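Speaker notes -- folding talk, Allby evening

1. Hello and the shirt drawer
Say hi, thank Naledi Le Roux for the tea. Ask who folds and who stuffs (I stuffed for years!). Mention my 77 T-shirts -- wait for the laugh, then move on.

2. Get the top edge straight
My whole method starts at the shoulders. Pull the two top corners until the line between them is tight, then look at the sides. One is usually neat already, and the other has a sleeve poking out down low.
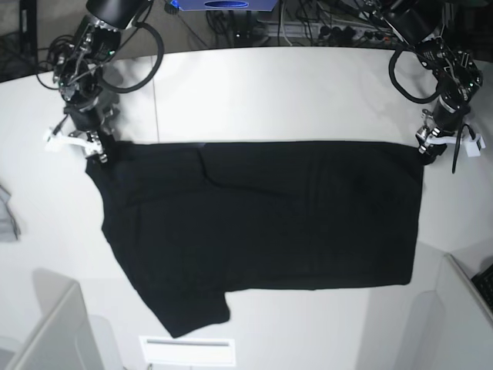
3. Tuck the sleeve
Fold the loose sleeve in flat, smooth the creases with your palm, then bring the bottom up. Dark shirts hide their wrinkles, so feel for them. Do it slowly twice -- the back row can't see my hands.

4. Everybody try one
Hand out shirts. Ten minutes, then questions.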